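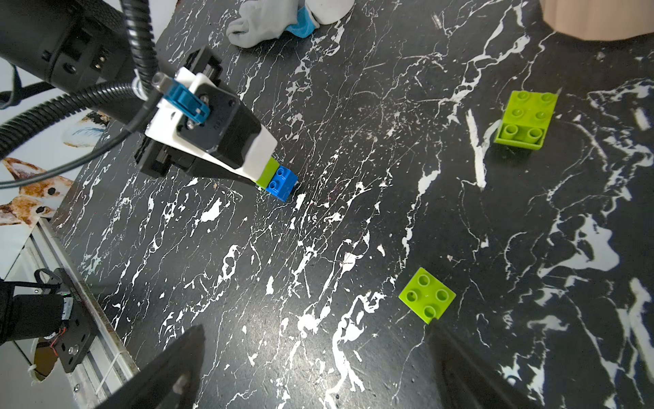

Resseguro: a conta das franquias agregadas

A renovação dos tratados de resseguro deixou a Vistier com uma estrutura diferente da que mantinha há vários exercícios. A seguradora, que opera sobretudo em riscos patrimoniais e de engenharia, abandonou a quota-parte como cobertura principal e passou a reter uma fatia maior de cada apólice, protegida por um programa de excesso de danos em três camadas. A alteração entrou em vigor em fevereiro e abrange toda a carteira comercial.

O efeito imediato é contabilístico. Numa quota-parte, o ressegurador recebe uma percentagem fixa do prémio e paga a mesma percentagem dos sinistros, descontada a comissão. A receita líquida da cedente fica menor, mas o seu rácio de sinistralidade acompanha o da carteira bruta. No excesso de danos, a cedente conserva quase todo o prémio e suporta integralmente as perdas até à prioridade. Um ano com muitos sinistros de dimensão média, nenhum dos quais chega à primeira camada, recai inteiro sobre o capital próprio.

Foi esse o padrão do último exercício. A Vistier registou 3.642 participações no ramo patrimonial, das quais 1.536 respeitavam a danos por água em edifícios comerciais. Apenas 17 ultrapassaram a prioridade agora fixada. Aplicada retroativamente, a nova estrutura teria recuperado menos do que a antiga, embora com um custo de cedência também inferior.

A corretora Zorus, que colocou o programa, defende que a comparação com um único ano é insuficiente. O seu modelo utiliza uma série de 21 anos, com correção para a inflação dos custos de construção, e conclui que a retenção adicional se paga em horizontes longos. O argumento depende de duas hipóteses: que a frequência dos danos por água estabilize e que a tarifa acompanhe o custo médio de reparação. A primeira é discutível. A segunda depende de uma política de subscrição que a própria seguradora só começou a rever no final do exercício.

Para limitar a exposição à frequência, o programa inclui uma cobertura de stop loss com franquia agregada anual. A cláusula é acionada quando a soma das perdas retidas excede uma percentagem definida do prémio adquirido – e é na definição de prémio adquirido que se concentrou boa parte da negociação. A redação final exclui os ajustamentos de apólices plurianuais de engenharia, o que reduz a base de cálculo e antecipa ligeiramente o ponto de acionamento. A contrapartida foi um limite máximo mais baixo.

A Dvorak, resseguradora líder nas duas primeiras camadas, exigiu ainda uma cláusula de horas mais restritiva para tempestades e inundações. Perdas ocorridas fora da janela contratual são tratadas como evento distinto, com nova prioridade a cargo da cedente. Em episódios prolongados de chuva, a escolha do momento inicial da janela continua a pertencer à Vistier, desde que os períodos não se sobreponham.

A terceira camada, destinada a eventos catastróficos, foi colocada junto da Kadby com uma única reposição, paga proporcionalmente ao montante consumido. Um segundo evento no mesmo período esgotaria a proteção e obrigaria a seguradora a procurar cobertura a meio do ano, a preços que o mercado tende a agravar depois de uma perda.

No plano prudencial, a retenção mais elevada aumenta o requisito de capital para o risco de prémios e reservas. A Vistier compensou parte do acréscimo com a redução do risco de contraparte, dado que os montantes recuperáveis de resseguradores diminuem. As provisões relativas a anos anteriores permanecem ao abrigo dos tratados de quota-parte até à liquidação dos respetivos sinistros, pelo que as duas estruturas vão coexistir no balanço durante vários exercícios.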